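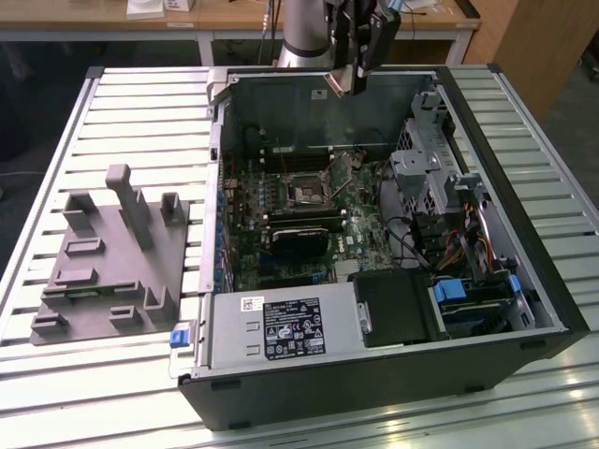

Taking Computers Apart: A Robot Demonstration at the Trinico Centre

The Trinico Centre opens its workshop to school groups every Friday. Pupils watch a robot arm at work on old desktop computers and learn what happens to machines that are no longer needed. Please read this guide with your class before you come.

## What is inside a computer?

A desktop computer is a metal case full of parts. The largest flat part is the motherboard. It is often green, and it joins all the other parts together so that they can pass messages to one another.

The processor does the computer's sums. It sits in a square holder called a socket. A small lever beside the socket is lifted to let the processor go. Memory sticks stand in long, narrow slots. The graphics card prepares the pictures for the screen, and the hard drive stores files, even when the computer is switched off. The power supply is a metal box which takes electricity from the wall and shares it out through coloured wires.

## Why take it apart?

Many parts can be used again in another computer. Others contain metals, such as copper and gold, which can be melted down and made into something new. Last year the Centre received 483 computers from schools and offices.

## How does the robot know what to do?

A robot arm has joints, rather like your shoulder, elbow and wrist. At the end is a gripper, which does the job of a hand. The computer lies on its side with the cover off, so that the arm can reach in from above.

The arm follows instructions from a program called Zillon. People wrote the program, and people check it. A processor is small and its socket is easily damaged, so the arm has to be in exactly the right place -- a slip the width of a fingernail would be too much.

## Your visit

The demonstration begins at 10 o'clock in the Babalola Room and lasts 80 minutes. Pupils watch in groups of 6, and each group must have an adult with it.

- Stay behind the yellow line while the arm is switched on.
- Tie back long hair.
- Do not touch any computer part unless a member of staff hands it to you.

Afterwards, each group may handle 4 loose parts at the sorting table and try to name them. Drawings and questions may be sent to the Brarorar Schools Office, which will reply to every class.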